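The Third Chair

The chair on the left had been empty since the summer, when the folk singer went to find himself and found instead a contract with the other channel. The chair on the right emptied in November. This left the woman in the middle, who had judged Lingate Sings for longer than some of its contestants had been alive, and who arrived at the studio to find her own chair moved two feet to the left so that the shot would look less lonely.

"Put it back," she said.

The floor manager put it back. It then looked very lonely indeed.

"They're bringing in new people," said the producer, over a biscuit. He had the bright, damp look of a man who had been in meetings. "Fresh blood. The sponsor wants warmth."

The sponsor was Stenumex, which made something to do with drains. Their slogan ran before every advert break, sung by last year's runner-up, who had a lovely voice and a two-year agreement.

"I'm warm," said the judge.

"You told a boy from Fidton that he sang like a door."

"It was a good door. I said so at the time."

The producer wrote this down, perhaps for the lawyers.

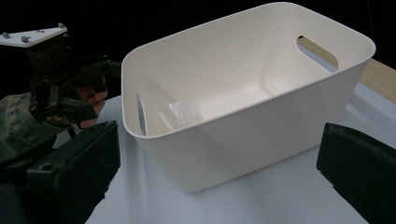 Auditions

They held the auditions for the judging panel the following week, at the Fleury, which had been a ballroom and then a carpet showroom and still had prices on one of the pillars. The production office had received 387 applications. Most were from people who had already failed to get on as singers and felt it was time to approach the problem from the other side.

The judge was asked to sit in and see who she had chemistry with. She brought a flask.

The first hopeful was a retired choirmaster who cried at everything, including the test card. The second had been in a girl group, and talked about being in a girl group, and when given a sad ballad to assess said it reminded her of being in a girl group. A man in a leather waistcoat announced that he was known for his brutal honesty. He told the pianist her shoes were wrong. The pianist, who had played for the show from the start and was paid by the hour, closed the lid and went for a sandwich.

"Any chemistry?" asked the producer at lunch.

"There was some with the sandwich woman," said the judge.

In the afternoon they put up a country singer with a very large hat. He was kind to everybody. He called the judge "ma'am", though it emerged over tea that he had grown up behind the bus depot in Lingate and had picked up the accent on a cruise ship. She liked him more after that. A made-up voice showed a willingness to work.

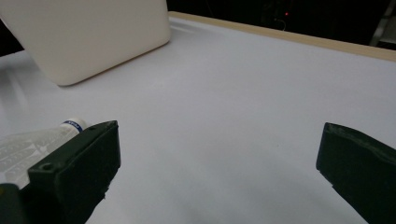 By 5 o'clock the producer had stopped eating biscuits and begun simply holding them. The sponsor had telephoned. The sponsor felt that the hat was warm but that the viewers ought to decide, and so the viewers were given a weekend and a telephone number.

There were 2625 votes. The man in the hat came second. The choirmaster came third, and was heard sobbing with joy for the winner all the way down the fire stairs.

The winner was a write-in. Someone in Fidton had got up a campaign, with posters, and on the first night of the new series a tall boy in his brother's jacket walked out under the lights and took the chair on the right. He shook the judge's hand. He had clearly been practising what to say to her.

"Good evening," he said, and his voice cracked straight down the middle.

The judge considered it.

"Needs oil," she said, and poured him some tea from the flask.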